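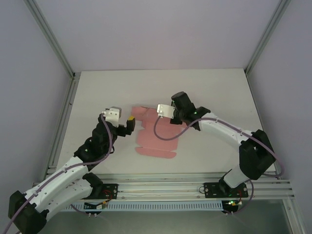
Every spring I get asked whether the machines are finally ready to take over the boring jobs. So, a thread. Short version: I'd keep your packing table and the person standing at it.

**2.** My standard for this is folding a box. I did it for a living one September, at Hovska, back when they still shipped soap out of a rented garage. Marisol Carrillo trained me. Training took four minutes, and one of those was her looking for the tape.

**3.** After that I was on my own with a stack of 300 blanks and a radio. By lunch I'd stopped looking at my hands.

**4.** People outside the trade think a box is easy because a box is simple. Cardboard is a pain. It bends where it's creased, mostly. It also bends a little where it isn't, and it springs back once you let go. Your thumbs fix that all day long without telling you.

**5.** Yes, I know, box-forming machines have been around for ages. They're great! They do one size, very fast, until you change the size. Then somebody gets out the wrenches and the line sits there. If you ship one product forever, buy one and stop reading.

**6.** What I'm being sold now is different. Two arms, a gripper on each, any box you like, "just like a person." Two hands is the right idea, I'll give them that. Try putting up a small carton one-handed and see how far you get.

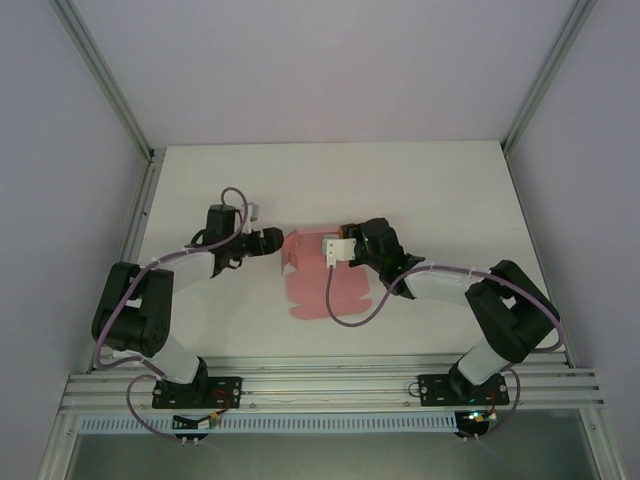
**7.** The first fold is where I'd start asking questions. Getting a panel up off the table is one thing. Keeping it up while you go looking for the next flap is the job. A person pins it with a pinky and doesn't notice.

**8.** Natnael Shiferaw, who runs packing at Fendier, put it better than I can: "Show me the second box." Anybody can show me a first box. He wants to see the second one, from a blank that sat by the loading door all night and curled.

**9.** He's not anti-machine, by the way. He has a label applicator he talks about the way other people talk about their dog. He just wants a number for how many boxes came out square and how many a human had to rescue. He asked one vendor for that and got a brochure.

**10.** Conceição Prata disagrees with me and I promised I'd include her side. She says I'm grading a toddler on its driving. Her shop has had trouble hiring packers for two seasons, and a slow pair of arms that works through the night would suit her fine. Slow is OK with her.

**11.** Fair enough. Slow is OK with me too. Slow and needing a babysitter is a different deal, because then you're paying for the arms and the babysitter.

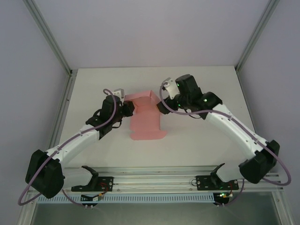 **12.** Pushing in from both sides is also where I used to wreck the most blanks. Too soft and the panel slides back down. Too hard and you get a crease nobody designed, and that box looks tired for the rest of its life. Marisol could tell mine from hers across the garage.

**13.** Same story at home, since somebody will ask. Laundry, lunch bags, the cereal box with the torn tab. Floppy stuff, every one slightly different. I'd love a machine for it. I'm still doing it myself.

**14.** What would change my mind: 103 boxes in a row, mixed sizes, no one touching anything, and the camera left running through the bad ones. I picked 103 because anyone can get lucky to a hundred. Post the whole boring video and I'll watch it.

**15.** Kalkidan Negussie just replied that I said the same about robot vacuums. I did. Mine is under the couch right now with a sock in it.

**16.** To the three people asking what I'd buy today for a small shop: a decent table at the right height, a tape gun that doesn't jam, and blanks stored flat somewhere dry. Ask me again next year. I'll probably want the same video.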